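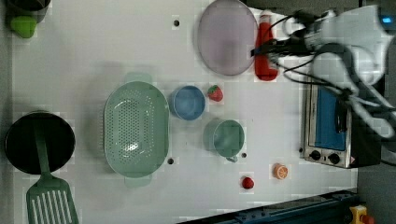 About Zilora

Zilora is a cooking school for adults and children. We teach basic home cooking in small groups, with no experience needed.

Rhea Espiritu and Man-lok Shek opened the school in a former print shop on Fung Street. The first classes were on Wednesday evenings only, with one stove and a borrowed refrigerator. We now have three teaching kitchens and run classes six days a week. Last year 787 people finished a course with us.

Each class has a maximum of 14 students. Adult courses cover knife skills, soups, rice and beans, roasting, and simple baking. Children start at age five with washing, mixing and measuring, and move on to the stove when their teacher says they are ready. Students eat what they cook or take it home. 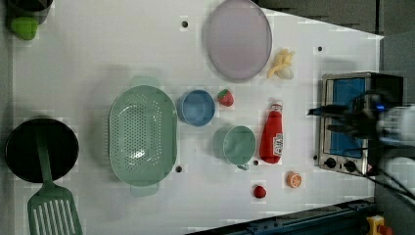

Shaimaa El Ouafi wrote to us after the fall soup course that she had stopped buying the canned kind and that her sons now argue over who gets to chop the carrots. She also asked for a longer class on bread, and we have added one starting in November.

Recipes from every course are printed and handed out at the first class. We do not sell cookware or take payment from food brands.

The office is open from 10 a.m. to 4 p.m. Ask for Cheuk-hei Ho about group bookings and reduced fees.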